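Collision checking is slow, and I was wrong about why

7/5/23

Okay so I promised a post about the planner rewrite back in March and then went very quiet. Sorry! I've been buried in it, and most of the burying was my own fault.

Quick recap if you're new. Nala is the motion planner I've been poking at for our two-arm setup, and Inura is the layer under it that turns a path into joint commands 500 times a second. Inura is fine. I love Inura. Nala was the one taking forever to come up with anything once both hands had to work close together.

My theory all spring was that the sampler was bad. It would throw out 3,000 candidate poses and toss nearly all of them, so I figured smarter samples would fix it. I wrote a smarter sampler. I was pretty proud of it, too (it had a little cache and everything). The planning time barely moved.

Then Fatima Naidoo sat down with me and ran a profiler over the whole thing, which I should have done before writing a single line. Almost all the time was going into finger-against-finger checks. Every finger segment on the left hand was being tested against every finger segment on the right hand, using the full meshes, even with the arms way out to the sides. 809 lines of new sampler and the problem was in a file I hadn't opened since last year.

So now there's a cheap pass first. Each hand gets one fat capsule, and if the capsules don't touch we skip the rest. If they do touch, we go down to a capsule per finger segment, and only then to the meshes. It's the oldest trick in the book and I'm a bit embarrassed.

The catch is that some contact is fine. For a pose with the fingers hooked together, a planner that treats any touch as a crash will just refuse. I added a list of allowed pairs that you switch on for part of a path, so fingers can meet but a wrist still can't go through the table, or into whatever's lying on it.
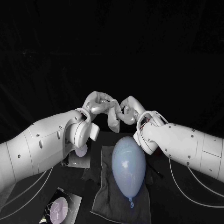

Fingers hooked together over the balloon. Look how low that right wrist hangs!

Wrist clearance is next on my list. Right now the padding is one number for the entire arm, which is silly, and I want to set it per link. The balloon is modeled as a plain ellipsoid too, and it's really more of an egg, so the skinny end gets way more room than it needs.

I also still have to move the allowed pairs out of the code and into a config file. Fatima wants them in the same format as the Kaplan configs so she can reuse her viewer, and I've said yes, so that's my Thursday gone.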